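Reheating the Filled Doughnut: Does a Toaster Oven Do Any Good?

Food Studies, second-year practical project

1. Background

Our brief was to pick a food that goes stale quickly and find out whether an ordinary household appliance can bring it back. Most groups chose bread. We chose doughnuts, partly because a doughnut is at its best for a very short time and partly because we expected to be allowed to eat the results. The second reason does not appear in our original proposal.

The doughnuts came from Moura, the bakery at the bottom of Clotlow hill, which sells a round one rolled in sugar with a cream filling. By our reckoning it bakes nearly 2,000 of them in a busy week in December, and by mid-afternoon the leftovers go into a bag at a reduced price. These were our raw material. The budget did not stretch to the morning ones.

2. What we wanted to know

We had two questions. Could a day-old doughnut be warmed so that the outside was crisp again without the sugar melting? And could this be done before the cream in the middle gave up and left?

We did not look at microwaves. One member of the group had views on microwaves and it was quicker to agree.

3. Equipment and method

We used a small toaster oven, a flat tray, a kitchen timer and a supply of paper towels which turned out to be too small. The toaster oven has two dials, and the numbers on them are best treated as a suggestion. We bought an oven thermometer from the Niment range so as to have a temperature we could write down, and found that the oven ran hotter at the back than at the front. All doughnuts after the first batch were therefore placed in the middle of the rack.

In total 23 doughnuts were tested. Each was kept overnight in its paper bag at room temperature, then heated for between 2 and 7 minutes. An unheated doughnut from the same bag was kept for comparison at every session. Tasters scored crust, crumb, sugar and filling separately and were asked not to discuss their scores until everybody had finished. This rule was kept by some of them.

We also tried two positions, lying flat and standing on edge. Our thinking was that a flat doughnut heats from the base and goes greasy underneath, while one on its edge touches the rack in fewer places.
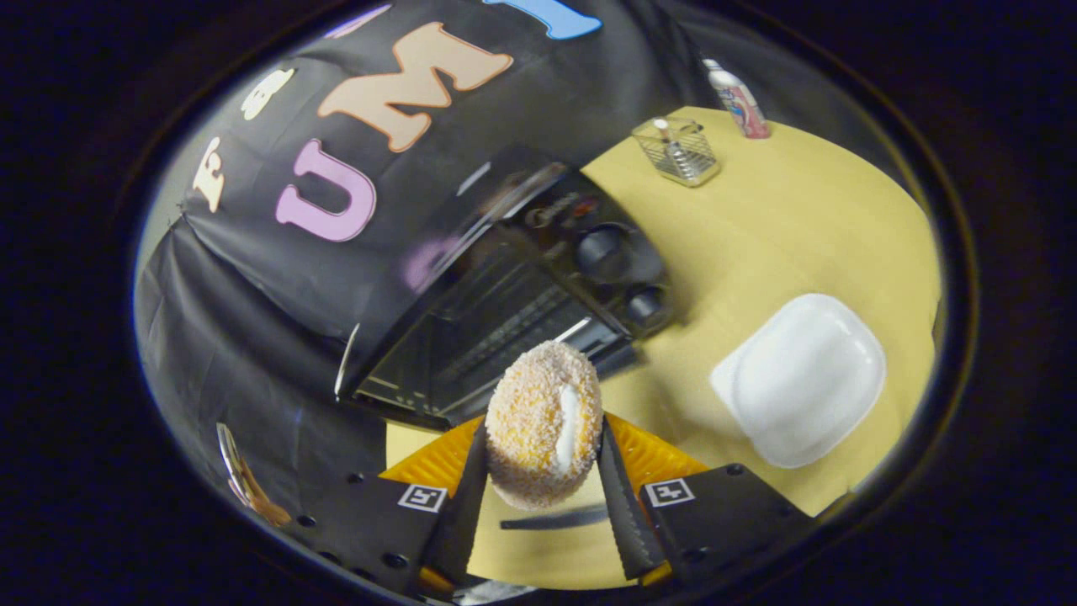
Figure 1. Sugared doughnut on its edge, cream showing near the middle, with the toaster oven behind.

The weak point is the place where the filling meets the outside world. In the flat position this opening was at the side and the cream tended to stay put for the first few minutes. On edge, it depended which way the opening faced. We learned to face it upwards, at the cost of one rack, one tray and some goodwill.

4. Results

At two minutes the doughnuts were warm on the outside and unchanged within. Tasters described them as "a stale doughnut that has been sitting in the sun". The sugar was unaffected.

At four minutes the crust had firmed up and the crumb was noticeably softer. The cream was warm, which split opinion. This was the highest-scoring time for both positions, and standing on edge did slightly better for crust.

At five minutes the sugar at the top began to turn glassy. Two tasters preferred this and asked whether it could be done on purpose.

At seven minutes the filling left. We have no scores for texture at this stage as the doughnuts could not be got off the rack in one piece.

We repeated the four-minute test with a cheaper supermarket doughnut, the Jesta, which has a finer sugar coating and no cream. It came out well and was much less trouble, a finding that rather undermines our choice of subject.

5. Problems

The door was opened too often. Every time somebody checked on progress the temperature dropped, and somebody was always checking. In a second round we would put one person in charge of the door and sit everyone else further away.

The size of the filling also varied from doughnut to doughnut, and we had no way of telling how much was in there without ending the experiment. Weighing them beforehand would have helped. We thought of this while washing up.

6. Recommendations

Four minutes in the middle of a preheated toaster oven, on edge, opening upwards, with a tray underneath. Leave to stand for two minutes before eating. Line the tray.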